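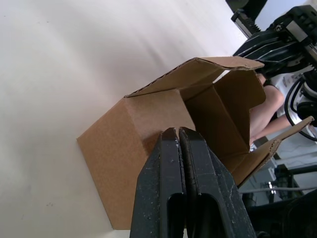
Let people take the boxes

The supermarket on Achterberg Road used to leave its empty boxes in a wire bin past the registers. You packed your groceries in one, carried it home, and used it again for something else. Last May the bin went away. The boxes now go straight to the baler at the back, and a sign offers paper bags at 47 cents each.

I think this was a mistake, and I think other stores should stop copying it.

The store's reason is that baled cardboard has a steady buyer and a bin by the door looks messy. Both are true. Clean cardboard does get recycled, and I have no quarrel with the people who do that work. But a box that is still square and dry has plenty of use left in it. Pulping it and making it into another box takes water, power and a truck ride at each end. Carrying potatoes home in it takes nothing extra.

A lot of people in Trallport depended on that bin. When I moved apartments I needed boxes for two rooms of books and dishes, and I got every one of them from the store over a few weeks. My downstairs neighbor was quoted 166 dollars for a moving kit this spring. The thrift shop on Pultent Street packs its winter coats in banana boxes, and it now has to ask for them by phone.
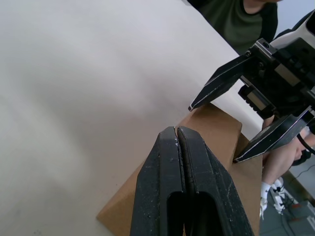 Black gripper fingers, nearly closed.

The mess can be dealt with. Put out only the boxes that will fit in the bin, and empty it at closing time into the same baler. The store in Hurkerano still does it that way, with a bin half the size ours was, and the floor is clean whenever I go. If shoppers take all of them, the baler has less to do that night.

I would also ask people to do their part. Don't take a box with a wet bottom and leave it in the parking lot. Flatten the ones you keep. When one gets too soft to hold a load, pull off the tape and put it out with the recycling, where the store wanted it in the first place. It will get there a few months later, and that seems fine to me.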